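Two-arm cell keeps nudging the bottle before the grasp. Wrist cam or base?

Posted in: Maintenance and Setup > Simulated cells

benchmitten wrote:
G'day all. I look after the kitchen cell at Skaltier, which is the simulated one with two arms, a white counter, and a microwave along the back. I inherited it in April along with a setup sheet that stops halfway down page one, so please be gentle.

My trouble is the approach. The arm comes in low for the blue bottle and a fingertip gets to it well before the gripper is centred. Sometimes the bottle survives it, sometimes it goes for a skid toward the microwave and I have to reset the lot. I ran 800 episodes over the long weekend and 641 finished clean, and nearly everything I've opened from the failed pile has the same look about it early on. The finger is right up beside the bottle on the left and the other side is out of view. 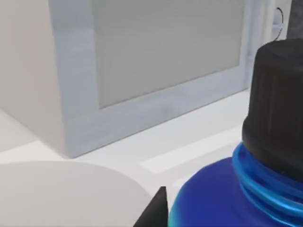
skidplate: Check your tool offset before you touch anything else. I had a cell at Drusport where the finger length in the config belonged to the previous gripper, and it looked exactly like a bad grasp policy for a fortnight. Print the tip position, put it against a known point on the counter and see what you get.

benchmitten wrote:
Thanks skidplate, I'll do the offset tonight. I should have said that it's only one arm, as far as I can tell. The other one is well behaved and I've copied its tool block across once already with no change (which I know doesn't prove much, because I may have copied it to the wrong file, there are two).

Doğukan Dönmez wrote:
There are always two files. Which one does your launcher read? On the Flerport build the second file wins silently and you can edit the first until the cows come home.

I don't agree it's the tool offset, by the way. A wrong finger length gives you an error along the tool axis. You're describing an error sideways. I'd be looking at the base pose of that arm first, then the camera transform. If the base is rotated by even a whisker, the tip lands further out the farther you reach, and a bottle in the middle of the counter is a fair reach.

Easy test: clear the run queue, park both arms at home, leave the bottle at its default spawn and take a view from up high. Do it before you change any numbers so you've got something to compare with.

skidplate wrote:
It's sideways only if the gripper is coming in square to the bottle! Come in at an angle and an axis error shows up as sideways in the counter plane. I'm sticking with the offset.

Doğukan Dönmez wrote:
Fair, but then it would move when the approach angle moves. Benchmitten, does it?

benchmitten wrote:
Right, did some homework. The launcher reads the second file, so my earlier copy did nothing at all — bit embarrassed, moving on. I've copied it properly now and the touch is still there, maybe slightly less.

I also parked things and took the overhead view before editing anything. Spawn is in front of the microwave, a little right of middle, and that's where the sheet says it should be. 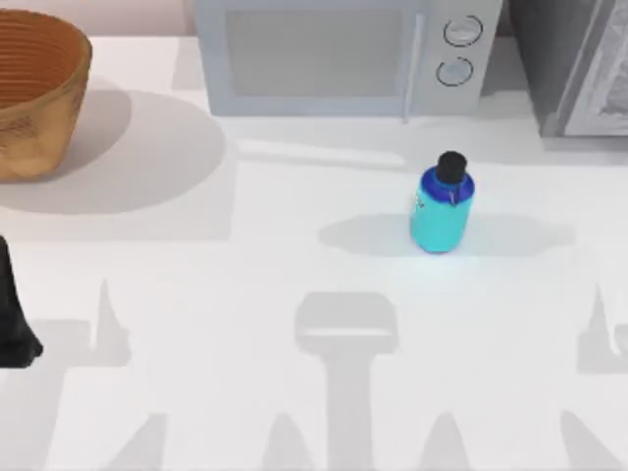 So I'm happy to rule out the spawn. I moved the approach angle in steps as well, and the error didn't swing around with it the way skidplate's idea would need. It did grow when I asked for a longer reach. Point to Doğukan, I think?

skidplate wrote:
Grumble. Half a point. You said it got less when you fixed the file, so there was an offset fault too. Two faults stacked up is the normal state of any cell I've ever been handed.

pomfret_lane wrote:
Lurker here, I run a similar setup with the Bai scene pack. Don't forget the wrist camera. If the transform was tuned against a bad base pose, then fixing the base will make the camera look wrong and you'll be tempted to put the base back. Ask me how I spent my summer. Pick something with crisp round edges that never moves and line the camera up on that. I use the dials on the microwave.

benchmitten wrote:
Oh, that's a good one. I'd been using the edge of the counter, and it's so pale that I could talk myself into anything. Parked the wrist so the dials and the big cabinet thing next door are both in view, and I'll save that pose as my check position.
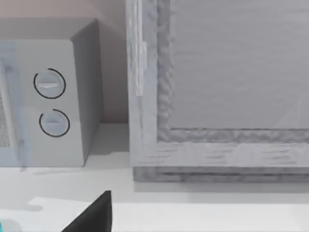 Wrist check pose, microwave dials to the left, fingertip at the bottom.

pomfret_lane wrote:
Yep, that'll do nicely. Save the joint values as well as the picture. Future you will want them.

Doğukan Dönmez wrote:
I'd pull the wrist back a bit if it were mine, but it's usable. Do the base first, then the camera, then run 14 episodes and look at every one. Please don't kick off another 800 until you have.

benchmitten wrote:
Okay! Update for anybody who finds this by searching. The base yaw was out in the second file, somebody had typed it in by hand and rounded it. I put the proper value in, kept the corrected tool block, then redid the camera transform against the dials. That took me three goes, the first two because I forgot to reload the scene after saving.

I've also changed the approach so the gripper opens fully earlier and comes in with a finger going either side of the bottle. I paused one mid-run from the outside camera to have a proper look.
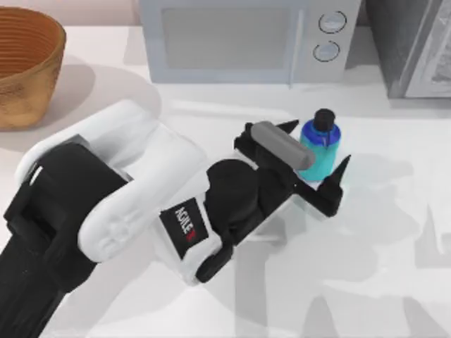

Ran the 14 and went through every one as instructed. There were no early touches that I could find. One run did stop short of the bottle, and the log blames the planner timing out, so I'm treating it as a separate job and I'll start a new thread if it keeps up.

The setup sheet now has a second page, with the check pose joint values on it and a line in capitals about which file the launcher reads.

skidplate wrote:
Delete the first file.

benchmitten wrote:
Tempting, but the old replay tool still wants it. I've renamed it and pointed the replay tool at the new name. If that breaks I'll be back on here by Tuesday.

Doğukan Dönmez wrote:
Good result. Post the planner log when you get a minute, I've got a hunch the timeout is set too tight for the longer reach.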